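Zweiarmige Montagezelle: Grasidell stockt Budget für Greiftechnik auf

Drultstead. Der Antriebshersteller Grasidell plant für das kommende Haushaltsjahr die Anschaffung einer zweiarmigen Roboterzelle zur Handhabung von Kleinmotoren. Die Investitionsvorlage wurde im Mai intern freigegeben. Vorgesehen ist ein gestuftes Verfahren: zunächst eine Mietphase mit einem Gerät des Integrators Howlader, danach die Entscheidung über den Kauf. Die Arme werden an einem festen Tisch mit freier Arbeitsfläche erprobt; auf Vorrichtungen und Spannmittel soll in der ersten Stufe verzichtet werden.
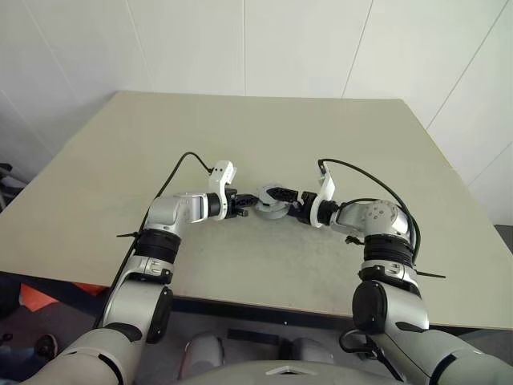 Zweiarmiger Aufbau, beide Greifer an einem runden grauen Bauteil.

Ausgangspunkt der Planung ist die Zuführung am Prüfstand. Rotorseitig offene Motoren werden dort bislang von Hand aufgenommen, gedreht und in die Aufnahme gesetzt. Nach Angaben des Unternehmens fallen pro Schicht 400 dieser Vorgänge an. Eine klassische Lösung mit Portal und Wendestation war im Vorjahr geprüft und verworfen worden. Maßgeblich waren der Flächenbedarf und die Umrüstzeit bei wechselnden Baugrößen.

Die Vorlage trennt drei Kostenblöcke: Grundgerät mit Steuerung, Greifer einschließlich Verschleißteilen sowie Integration und Abnahme. Für die Greifer wurde der Ansatz gegenüber dem ersten Entwurf um 20 Prozent erhöht. Begründet wird dies mit dem Bedarf an einem vollständigen Ersatzsatz je Arm und mit zusätzlichen Fingerpaaren für kleinere Durchmesser. Für Leitungen, Halterungen und Kabelführung ist eine eigene Position angelegt, die im ersten Entwurf fehlte.

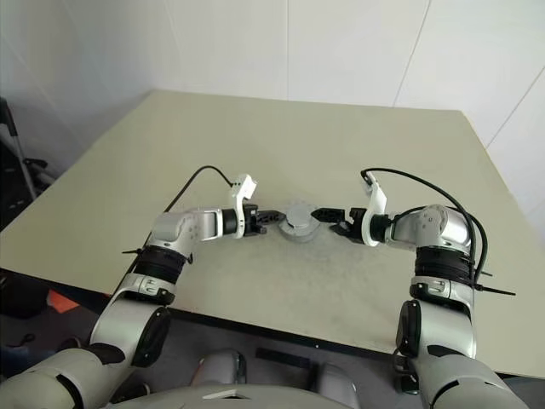 Aus der Instandhaltung kam dazu der Einwand, eine Ersatzteilposition allein reiche nicht aus. Wer zwei Arme kaufe, müsse auch die Stunden für Fingerwechsel und Nachkalibrierung einplanen, und zwar auf der Kostenstelle der Fertigung. Andernfalls lande der Aufwand wieder ungeplant in der Werkstatt, wie zuletzt bei der Schraubstation in Halle 10.

Die Projektleitung hat den Punkt in die Vorlage übernommen. Der Wartungsanteil wird nun als Stundenkontingent ausgewiesen und nach der Mietphase anhand der tatsächlichen Eingriffe angepasst. Offen ist die Frage der Greifkraft. Statorwicklungen und Lagersitz dürfen beim Aufnehmen nicht belastet werden, zulässig ist nur ein Griff am äußeren Gehäusering. Das Lastenheft verlangt deshalb eine begrenzbare Schließkraft und eine Protokollierung je Griff. Eine Kamera am Handgelenk wird als Option mit Einzelpreis angefragt. 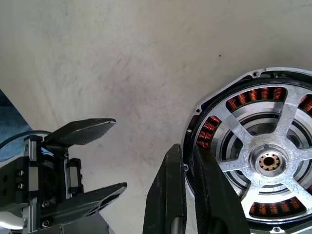
Wird die Miete bei einem späteren Kauf angerechnet? Laut Angebot von Howlader ja, sofern die Bestellung vor Ablauf der Mietphase eingeht; Schulung und Transport sind davon ausgenommen.

Als Vergleichsangebot liegt ein Konzept von Plesta vor, das mit einem einzelnen Arm und einer drehbaren Ablage arbeitet. Der Anschaffungspreis liegt niedriger, die Taktzeit höher. Beide Varianten sollen mit demselben Teilespektrum bewertet werden. Das Prüfprogramm umfasst 874 Griffzyklen, verteilt auf mehrere Baugrößen und Ausgangslagen. Gewertet werden Fehlgriffe, Lageabweichung beim Ablegen und die Zahl der manuellen Eingriffe. Optische Oberflächenschäden am Gehäusering gelten als Ausschlusskriterium. 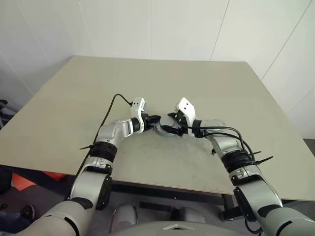
Greiferpaar über der Tischfläche, darunter ein rundes Flanschteil.

Nicht im Budget enthalten sind bauliche Maßnahmen am Aufstellort. Für Schutzeinrichtung und Bodenverankerung liegt noch kein Angebot vor, die Risikobeurteilung soll parallel zur Mietphase erstellt werden. Die Mittel für Grundgerät und Integration bleiben bis zum Abschluss des Prüfprogramms gesperrt. Freigegeben sind vorerst die Miete, ein Satz Greiferfinger und die Schulung des Einrichtpersonals am Standort Drultstead.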